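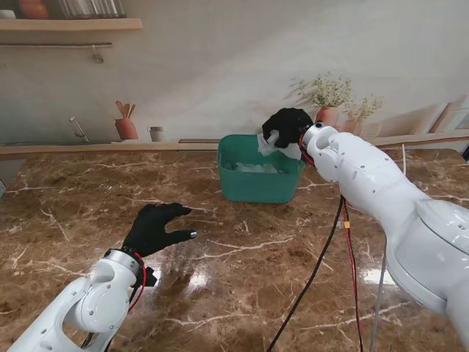

Support > Housewares > Tabletops > Ticket 6920

Opened by: Estrella Zamudio
Product: Makari tabletop, brown marble
Status: Closed

Dull ring on the polish, same size as the base of our green tub. The tub gets filled with ice and left out for hours. Wiped with dish soap, no change. Tried vinegar once, on a corner — that spot is now dull too.

Reply, Getachew Tilahun, Skeltberg support:
Please stop the vinegar. It etches marble. For the ring, wash with plain warm water, dry with a soft cloth, and leave the spot uncovered for 20 hours. Then send an update.

Update, Estrella:
Ring is lighter but I can still feel an edge. Corner is the same.

Reply, Getachew:
The edge is mineral scale. Use the Gririvel stone cleaner, 3 passes, rinse after each. The corner needs repolishing. Price list sent by email.

Update, Estrella:
Ring gone after the second pass. Leaving the corner for now. Tub sits on a tray. Okay to close.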